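Notebook, garment sorting and folding, Tuesday

Hand-held gripper work, dark clothes, bed setup
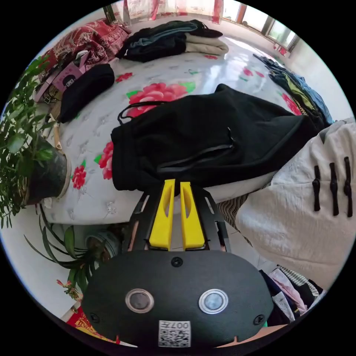

Black fleece or cotton piece, zip pocket, drawstring out. Gripper 007A. Folded stack at the far end of the bed.

Start 8:40. Samah on the gripper in the morning, Narendra after lunch, me on notes both times.

The point of the week is to get the dark garments right before August is over. Gelwood wants the folding cell at the Zurport laundry to take mixed bundles, and mixed bundles there are mostly black and navy. The version running at Zurport now handles towels and flat sheets and very little else. Anything with a drawstring goes to the hand table.

Grasping. Black on black is still the main trouble. On the bunched piece the zipper line is easier to find than any hem, and twice this morning Samah went for the zipper and got the pocket edge with it. She now opens the fingers wider than feels natural, comes down flat and closes slowly. That gives one layer more often. Noted it on the card by the door so Narendra would do the same after lunch. He did for the first hour and then drifted back to his own way, which is faster and picks up two layers.

Drawstrings. Tuck first, then fold. If the string is left out it catches when the fingers open and pulls the fold apart. Ryszard asked for the tuck to be recorded as a separate step and I agree. It costs four seconds on a garment but the hand table does it too, so we are not adding anything people don't already do.

Glare. The bedspread is shiny and the light off it is strong with the windows ahead. Left it alone on purpose. The steel tables at Zurport are worse.

Count at end of day: 1712 recorded folds in total since we began. 1000 was the target for the first stage, so we are past it, but Meinir went through the early ones and wants all the sleeve folds from the first days marked as doubtful. Hoodies and jackets only. Trousers are fine.

Call with Zurport, 1:15. Bronisława Brzozowska for the day shift, Meinir and me from here. Writing it down at some length because it bears on what we record next.

There are four people at the folding tables on the day shift. When the cell came in for towels, one of them moved to feeding it and the other three kept folding. Bronisława says feeding is the job nobody asked for. You stand in one spot, pull towels apart and lay them on the belt with a corner showing, and the cell sets the pace. At the tables they set their own pace and could talk. They now swap the feeder every two hours, which the shift worked out for themselves after the first week. Management had it down as a fixed post.

Shoulders are better. She was clear about that. Sheets were the worst of the hand work and no one misses them.

Other things she raised:

The hand table now gets only the awkward items. Before, a hard piece came along between easy ones. Now it is hard pieces all day, and the hourly figure on the board has not been changed to match. Meinir said this is for Gelwood to take up and she will write to them. I asked to be copied.

When the cell stops, the feeder is supposed to call maintenance. In practice the feeder clears it, and two of them have become good at it. Neither is paid for it. Bronisława wants it written into the job with the grade that goes with it. Not ours to decide, but our manual says "operator clears jam" on the same page where it says "call technician", and that is ours. Ryszard to fix the page.

Several on the shift asked what happens to the hand table if the cell learns hoodies. Meinir told her what we know: Gelwood's plan keeps four people and adds a second feed. No one has said what happens the year after. Bronisława said she would pass it on in those words.

She also offered to have two of the folders come over and use the gripper for a day. I would like that very much. They fold sleeves across the back in one motion and we do it in two, and ours is the one going into the recordings.

Prullon sent the replacement finger pads. Not fitted yet.

For tomorrow:
Narendra to redo the navy pieces with the slow close.
Olive and blue items after that, unfolded pile first.
Ask Wilczyńska if the second gripper can be back by the time the folders come.
Charge both batteries tonight. Today's was flat by 3:30.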